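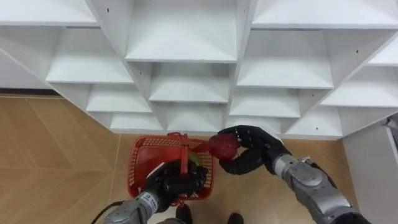 *White shelving unit with open cubbies.*

## 4. Submitting an ad campaign for the Brillitz Awards

Only the agency's lead account can submit an entry. If you don't have lead access, ask Ulla Kinnunen in the Brillitz entry office.

1. Sign in to Skavent and select **Entries > New entry**.
2. Choose a category. Each campaign may be entered in up to 2 categories.
3. Type the campaign title as it should appear on screen at the ceremony. The limit is 50 characters.
4. Fill in the **Summary** field (160 words). Leave the agency name out of it.

**Note:** Judges see the summary before they open the film.

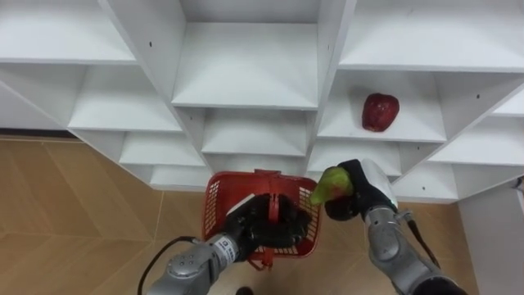
5. Under **Credits**, add the client first, then the creative team. Check the spelling with each person.
6. Upload the film as an MP4, then select **Preview** and play it to the end.
7. Select **Submit**. The status changes from *Draft* to *Received*.

**Caution:** Credits lock when you submit. To change one later, write to Oskari Oksanen and give the entry number.

For entries made on behalf of another agency, see section 5.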